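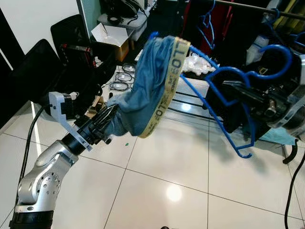
3 min read

Handout 3: Personal identity over time

Two questions are often run together under this title. The first is what makes something a person at all. The second is what has to be true for a person at one time and a person at a later time to be the same person. Only the second is covered in these notes. The first was treated in Handout 2 and is assumed.

1. Terms

"Same" is ambiguous. Two copies of a printed book are the same in quality, or nearly so, and are still two books. They are qualitatively identical and numerically distinct. A person at age 5 and at age 40 differs in almost every quality, and we still say there is one person. The question is about numerical identity.

Numerical identity has three formal properties. Everything is identical to itself (reflexivity). If A is B, then B is A (symmetry). If A is B and B is C, then A is C (transitivity). Any proposed account of personal identity has to respect all of them. Most of the work in section 3 is done by the last one.

A criterion of identity can be read in two ways. On the evidential reading it says how we find out whether A is B. Fingerprints are evidence in this sense. On the constitutive reading it says what A's being B consists in. Students regularly give evidence when asked for the constitutive account, and lose marks for it.

2. The three main accounts

Body account. A later person is the earlier one if and only if they have the same living body. Gradual replacement of matter is allowed. The usual objection is the transplant case: if the brain of Ekero is placed in the body of Pagano, most readers judge that Ekero wakes up. The body account says Pagano does. A defender can retreat to the brain as the part that matters, but then owes a reason for picking out that organ, and the obvious reason is that it carries memory and character. At that point the account has started to turn into the next one.

Memory account. A later person is the earlier one if and only if the later remembers the experiences of the earlier. Stated so simply, the account fails on transitivity. Suppose Ekero at 60 remembers being 30, and at 30 remembered being 8, but at 60 has lost every memory of being 8. By direct memory the person at 60 is the person at 30, and the person at 30 is the child, yet the person at 60 is not the child. The standard repair replaces direct memory with overlapping chains of memory.

A second objection is circularity. To remember an experience, as opposed to seeming to remember it, one must have had it. Memory then presupposes the identity it was meant to explain. The repair is to define a wider notion (quasi-memory) in causal terms, with no mention of who had the original experience. Whether the wider notion can be understood without the narrow one is disputed.

Soul account. A later person is the earlier one if and only if they have the same immaterial substance. The account handles transitivity without difficulty. It also gives a definite answer in every case, including cases where we have no way of learning the answer. Some count this as a strength. Others object that if souls could be exchanged overnight with all memories left in place, the account would allow a change of person that made no difference to anyone, including the person concerned.

3. Division

Let Turik's brain be divided and each half placed in a new body. Assume each half supports the full set of memories and traits. Call the results Left and Right. There are four options: Turik is Left only, Turik is Right only, Turik is both, or Turik is neither.

The first two are arbitrary, as the halves are alike in every relevant respect. The soul account can still accept one of them. The third conflicts with symmetry and transitivity together: if Left is Turik and Turik is Right, then Left is Right, and they are plainly two. The fourth has Turik ceasing to exist, although either half surviving alone would have been enough to preserve him. 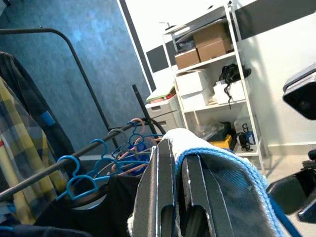
Does the division case show that memory has nothing to do with identity?

It shows something weaker. Continuity of memory can hold between one person and two later ones, and identity cannot. So continuity alone isn't sufficient. It may still be necessary, and it may be sufficient when combined with a clause ruling out branching.

The no-branching clause has a cost. Whether Turik is Left now depends on whether Right exists, and Right may be in another building. Many find it hard to accept that identity should depend on an outside fact of this kind.

4. Written work

Choose one account from section 2 and state its best reply to the division case. Limit 600 words. Define "same" on first use. Submit to Osaze Onuoha by noon. Rakiya Onyeka takes questions on sections 1 and 2.

Home Syllabus Handouts Readings Contact

Related handouts
What is a person?
Substance and property
Causation and mental events
Thought experiments: use and limits
Notes on vagueness (R. Prado)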